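# Chapter 2: Planning When the World Won't Hold Still

Every planner in Chapter 1 enjoyed a luxury you are about to lose. The objects had shapes, and the shapes stayed put. A box at the start of the motion was the same box at the end, and the software could spend its time on collisions.

Cloth has no such manners. Esther Gachanja, who wrote the first laundry planner at Surdale, gave her simulated towel 400 points and watched it invent new ways to fold itself through a table. Her notes from that December run to 72 pages, most of them about one corner.
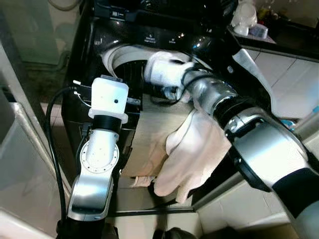 *Reading time: 2 hours, exercises not included*

With one gripper on the top edge of a cloth and the rest draped over the front of a washer, a planner has a firm opinion about one small patch of fabric and must guess at the remainder. The second arm hovers near the opening, and deciding where it should go next is the subject of Section 2.1.

We begin with the grasp state, a short record of which arm holds what and how sure we are of it. Section 2.2 adds the drum rim as a constraint. Section 2.3 introduces Linance, the small planning library used in the exercises. Install it before you read on, and ignore warning 1113, as its authors do.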